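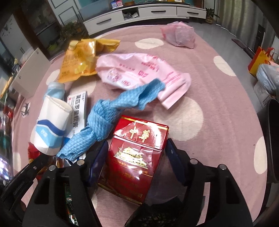
Nilthorpe works on one question: can a machine do ordinary chores in an ordinary home yet? We started with clearing a table, a job most people finish before the kettle boils. It is harder than it sounds. A squashed paper cup lying on its side has no good place to grab. A shiny snack bag changes shape as soon as it is touched. A cloth tied in a knot looks like a different object every time, and a box of ointment may be lying right up against something that belongs in the trash. A machine has to tell these apart, pick up one without dragging the next, and decide where each one goes.

Who we are

We are a team of 20 in Vamville, with a smaller workshop in Bomport where the grippers are built and repaired. The company began as a repair business for packing machines, and a good part of the staff still comes from that trade. Shop-floor work taught us what automation does well: the same carton, in the same spot, all day long. Homes offer very little of that.

What we do

People perform chores with hand-held grippers, and we record how they do it. The recordings are used to train the arms in our Vamville lab. We prefer rooms that people live in to rooms set up for testing. The furniture is where the family put it and the light comes from wherever the windows are.

So far we have 3198 recorded chores on file, 694 of them table clearing. The rest are mostly folding, sorting, wiping and putting away shoes. Each recording is checked by a person before it is used, and those with long pauses or dropped items are kept in a separate set.

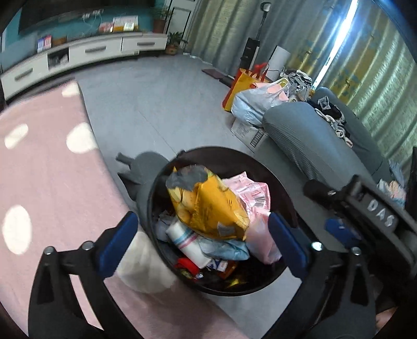 Trash is its own subject. Letting go of a wrapper over a bin seems like the easy half of the job, but light plastic clings to finger pads, and a bin that is nearly full leaves little room to work. Our arms do well with boxes and stiff cartons. They do poorly with thin bags, and they still can't be trusted to know what a household wants to keep.

Where things stand

Our honest answer to the question at the top is "some chores, slowly, with a person nearby." We don't sell a home robot and have no date for one. What we do sell is the Rodrigues gripper, in left- and right-hand versions, along with sets of recordings for labs and schools that want to run their own tests. Some 400 grippers have gone out so far, and we service all of them in Bomport.

Visits

The Vamville lab is open to school groups and trade visitors by appointment, except in December. Please write ahead and tell us how many are coming and whether anyone would like to try a gripper.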